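办公室铺地毯到底图什么？刚收到一张434法郎的清洗账单
版块：瑞士生活 > 租房与办公 > 闲聊

阿尔卑斯拖把　楼主　09:12
我们公司在Flulau租了一层，搬进来的时候地毯就在了，房东Meinrad Schnyder先生非常骄傲，带看的时候先介绍地毯，后介绍暖气，卫生间是我自己找到的。
昨天清洗公司Lehner的账单到了，434法郎。洗之前是灰的，洗完还是灰的。我趴下去看了半天，得出的结论是这种花色的设计初衷就是让人永远判断不了它干不干净。
想请教各位：办公室铺地毯，到底图什么？合同里写退租时要“恢复至适当清洁状态”，“适当”两个字我查了德语词典，也问了德国同事，他笑了。
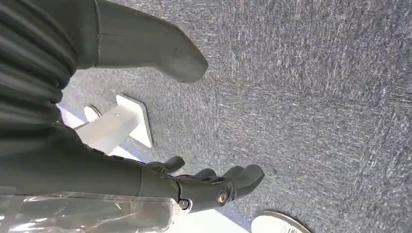
麻灰底，带点白和蓝的杂丝，近看

2楼　莱茵河边晒太阳　09:31
图安静啊。你去硬地板的办公室坐一天试试，隔壁有人穿高跟鞋走过来，你能听出她今天心情怎么样。

3楼　橡木派　09:40
反对楼上。安静可以靠吸音板，可以靠门，可以靠大家少走两步。地毯这东西就是一块巨大的、踩在脚下的海绵，把所有人的午饭都存起来了。我上一家公司夏天一到下午三点就散发出一股咖喱和打印机混合的味道，至今闻到墨粉就饿。

4楼　莱茵河边晒太阳　09:44
那是你们公司没有人吸尘。

5楼　橡木派　09:46
吸尘器也是那股味道。

6楼　gugelhopf　10:05
干过物业的来说两句。短绒、麻点、灰色，这是办公地毯里的标准答案，跟审美没什么关系。纯色的一滴咖啡就毁了，浅色的进门那条路两个星期就踩出来，深色的掉头皮屑（抱歉各位在吃早饭）。麻点刚好把这些都混进去了。楼主看不出干净不干净，说明钱花得值，我说的是买地毯的钱，清洗那笔另算。
另外看一下是整卷的还是拼块的。拼块的脏了可以单换，房东手里一般有备货，堆在地下室某个角落，钥匙在谁那里没人知道。

7楼　阿尔卑斯拖把　楼主　10:22
拼块还是整卷这个问题我今早写邮件问了Schnyder先生，他回复说地毯是Maline的，“非常优质”。问他是不是拼块，他说“是的，非常优质”。我打算当面再问一次。

8楼　小满在苏黎世　10:30
笑死。我们房东也是这样，所有问题的答案都是窗户是新的。

9楼　橡木派　10:41
说回清洗费。434法郎包括什么？有没有挪家具？有的公司报价是“空房价”，到现场一看有桌子，加钱；桌子上有东西，再加钱。

10楼　阿尔卑斯拖把　楼主　11:03
账单分两行，一行“地面”，一行“其他”。“其他”我打电话问了，Lehner那边的Cyrill Gasser先生很客气，说是去渍。哪里的渍？茶水角周围的。
我们茶水角其实就是一张桌子，上面放个木格子，里面是小包装的东西，大家路过自己拿。按Gasser先生的意思，地毯上一切灾难都是从这张桌子出发，呈扇形往外扩散的。他说这话时语气像在讲地质。

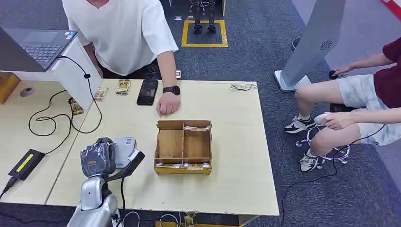

图/阿尔卑斯拖把，转载请先打招呼

11楼　莱茵河边晒太阳　11:15
木格子好看，求链接。

12楼　小满在苏黎世　11:17
同求。

13楼　橡木派　11:20
两位，我们在讨论地面。

14楼　阿尔卑斯拖把　楼主　11:34
前任行政留下来的，没有链接，只有传说。

15楼　gugelhopf　11:50
Gasser先生说的有道理，干我们这行的都知道，办公室地毯的污渍分布图就是一张社交地图。茶水桌一圈，打印机前一圈，再加上老板办公室门口站着等的那一小块。最后那块一般磨得最厉害。
建议茶水桌底下垫块硬垫子，或者干脆让房东把那一角换成硬地面。提的时候说“保护您优质的地毯”，成功率会高。

16楼　蓝莓过敏　12:08
路过讲一个反面例子。我们公司三年前嫌地毯脏，全换成了木纹地板，花的钱够把地毯洗到下个世纪。换完第一周大家都夸，第二周开始有人投诉椅子轮子的声音，第三周全员发了毛毡脚垫，第四周行政在会议室铺了一块地毯。
灰的，麻点。

17楼　橡木派　12:13
会议室那块可以卷起来拿出去晒啊，这就是区别。

18楼　蓝莓过敏　12:15
在瑞士的办公楼外面晒地毯，你先问问邻居。

19楼　莱茵河边晒太阳　12:19
6点以后不行，午休不行，刮风不行，没有风也不行，因为灰落得太慢。

20楼　听雨的土豆　13:02
有没有人说说过敏？我鼻炎，坐办公室比坐树林里还难受。医生说可能是尘螨，同事说可能是我不想上班。

21楼　gugelhopf　13:20
这个得看人，也看怎么打理，论坛里别下诊断了。短绒的定期用好一点的吸尘器慢慢吸，比来回猛推强。多数保洁晚上赶时间，推得跟割草一样。你可以先跟行政申请换个工位，离门口远点，进门那段灰最多。

22楼　听雨的土豆　13:26
我工位就在门口。

23楼　橡木派　13:27
破案。

24楼　阿尔卑斯拖把　楼主　15:48
更新一下。中午Schnyder先生亲自来了，蹲在地上用指甲抠了很久，没找到接缝，很满意，宣布是整卷的。然后他走到窗边又抠了一下，找到了接缝，也很满意，宣布是拼块的。
换茶水角地面的事他说要“考虑”。入口加一块刮泥垫他当场同意，款式由他选。
我顺便问了“适当清洁状态”怎么定义，他低头看了看脚下，说：“就像这样。”
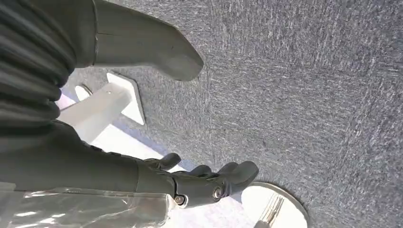
当日下午的“适当清洁状态”

25楼　小满在苏黎世　15:55
书面确认！让他回一封邮件，写上日期！口头的到退租那天就变成“我当时指的是天花板”。

26楼　gugelhopf　16:04
同意25楼。照片最好站远点再补几张，把墙角、门口都带上，跟交房记录订在一起。光看近处的麻点，换哪间办公室都长这样，到时候讲不清。

27楼　橡木派　16:10
所以绕了一圈，他还是没告诉你地毯图什么。

28楼　莱茵河边晒太阳　16:12
图安静。我二楼就说了。

29楼　橡木派　16:13
这个帖子从早上吵到现在，一点也不安静。

30楼　阿尔卑斯拖把　楼主　16:40
邮件发了，附了照片。他回得很快，说照片收到，确认无异议，另外提醒我们窗帘也该洗了，Lehner有套餐。
有没有人洗过办公室窗帘，什么价？我另开一帖还是就在这里问？

31楼　小满在苏黎世　16:44
另开。标题记得写金额，点进来的人多。

32楼　听雨的土豆　17:21
木格子真的没有链接吗？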